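Notas para la charla. Versión larga, con lo que digo y lo que no debería decir. Veinte minutos más preguntas. Si Mireille levanta la mano a los quince, me salto la parte de los registros.

Arranque

Buenas tardes. Soy Nestor Ignacio y llevo la parte de control en Flakent. Vengo a hablar de un brazo que se dio un golpe a sí mismo. Contra el otro brazo, para ser exactos, que es de la misma máquina y comparte alimentación, presupuesto y responsable. El responsable soy yo.

(Pausa. Si nadie se ríe, seguir igual.)

El puesto se llama Otley. Dos brazos, una encimera de cocina y una tarea que cabe en una línea: coger un recipiente de un lado, dejarlo en el centro, retirarse. Lo habíamos ensayado en simulación 790 veces sin una sola colisión. Puse esa cifra en un correo, en negrita. Cherry Mae Maglaya lo tiene guardado y me lo reenvía por mi cumpleaños.

El golpe

14 de enero de 2020, en el puesto real. Ciclo número 8 de la mañana. El brazo derecho se retira, el izquierdo entra, y los dos antebrazos se encuentran a media altura. No hubo heridos porque el vallado estaba cerrado y Mark Anthony Barredo estaba fuera con la seta de emergencia en la mano. La pulsó. El brazo tardó 145 milisegundos en quedarse quieto, dentro de lo que pedíamos, y para entonces ya se había doblado el soporte de la muñeca.

Decir esto despacio: la parada funcionó. Todo lo que falló estaba antes de la parada.

El soporte tardó en llegar más que el informe. El informe tardó bastante.

Lo que creímos primero

Primera teoría: el encoder del codo. Cambiamos el encoder. Era un encoder estupendo, lo tengo en un cajón.

Segunda teoría: retraso en la red. Jennylyn Cruzado se pasó dos tardes con los registros y encontró la red en perfecto estado, cosa que en nuestra nave no había pasado nunca y que nos distrajo una tercera tarde.

Tercera teoría, mía: un problema del proveedor. El proveedor contestó con mucha educación y un adjunto. El adjunto era nuestro propio fichero de configuración, con una línea subrayada.

(Aquí pasar a la siguiente. Dejarla puesta un rato, beber agua.) 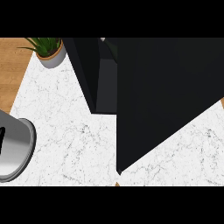
El fallo estaba en el modelo de colisiones. Cada brazo comprobaba sus eslabones contra la encimera, contra los objetos y contra el suelo. La comprobación entre un brazo y otro la habíamos desactivado en noviembre porque hacía lenta la simulación, con un comentario en el código que decía «provisional». Fíjense en lo que ocupa el brazo negro de la derecha: tapa buena parte del mármol, y el planificador del otro brazo contaba todo ese volumen como aire. A la maceta, en cambio, le reservaba su margen de seguridad, y al cilindro metálico de la izquierda también. Teníamos la planta mejor protegida que el robot.

Si alguien pregunta por los 790 ensayos: los repetimos después con la comprobación activada. En 100 había solape entre los antebrazos. El simulador los atravesaba sin inmutarse y apuntaba «éxito» en la columna de la derecha. Teníamos cien choques archivados como cien aciertos, con gráfica y todo.

No bromear demasiado en este punto. La última vez había gente de Feng en primera fila que tenía el mismo comentario en su código, y se les notó.

Por qué no lo vimos

Tres revisiones. En la primera miramos las trayectorias, y eran preciosas. En la segunda miramos los tiempos de ciclo, que habían mejorado mucho desde noviembre (a nadie le pareció raro, a mí me pareció mérito propio). En la tercera miramos vídeos, pero desde una vista general y a velocidad rápida. Un solape de unos pocos centímetros pasa en un parpadeo.

Cherry Mae preguntó en la segunda revisión qué pares de eslabones estaban activos. Consta en acta. También consta mi respuesta, «los de siempre». Leerla en voz alta, me lo he ganado.

Qué cambiamos

La matriz de colisiones ya no vive en un fichero que pueda editar cualquiera con prisa. Desactivar un par exige dos firmas y caduca sola. Jennylyn escribió la caducidad y es inflexible: el aviso llega a las siete de la mañana.

El simulador guarda la distancia mínima entre brazos en cada ensayo. Si ese dato falta, el ensayo no cuenta. Perdimos muchos ensayos así y la gráfica quedó fea.

En el puesto real, la herramienta Nakance compara antes de arrancar la configuración cargada con la aprobada. Si difieren, no hay par en los motores. Ha saltado unas cuantas veces, casi todas por mi culpa.

Y los primeros ciclos de cualquier programa nuevo van a velocidad reducida, con alguien en la seta. Mark Anthony ya lo hacía por su cuenta, sin que figurase en ningún procedimiento. Ahora figura.

Preguntas que caen seguro

¿Cuánto costó? Decir que el soporte fue lo barato. No dar la cifra, Mireille Nasrallah está en la sala y la conoce.

¿Un sensor de par no lo habría evitado? Lo habría notado antes. El contacto ya se habría producido.

¿Sigue el comentario «provisional» en el código? Hay otros -- estamos en ello.

Dejar el correo en pantalla. El de contacto, no el de la negrita.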